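Jan 14, 2022
Kokitz gripper, student build, notebook 3

Great session! The new fingers are on and they flex so much better than the November set. We went with triangular cutouts this time, and the blue mesh pads finally sit at an angle I like. Opened and closed the jaws 70 times on the bench at Hulville before taking them anywhere, and no screws backed out.

Bedding is the next task on the Issa list (grab a corner, lift, fold over), so we moved to a bedroom. I love this one. A duvet is floppy and wrinkly and never lies the same way twice, and the prints should give tracking plenty to hold on to.

Still to do: log 11 grabs per corner, recheck the pad glue, ask Indstead if they can spare 3 more pads.

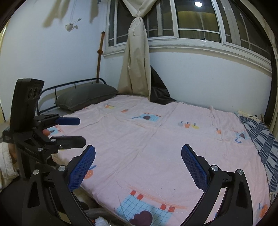 New fingers open over the pink duvet, second gripper at left.

Pads tilt in toward the middle, same as in the drawing. Want to try 3 degrees more on the next print and see if thin cloth gets pinched any sooner. Files are in the shared folder, v2 only please!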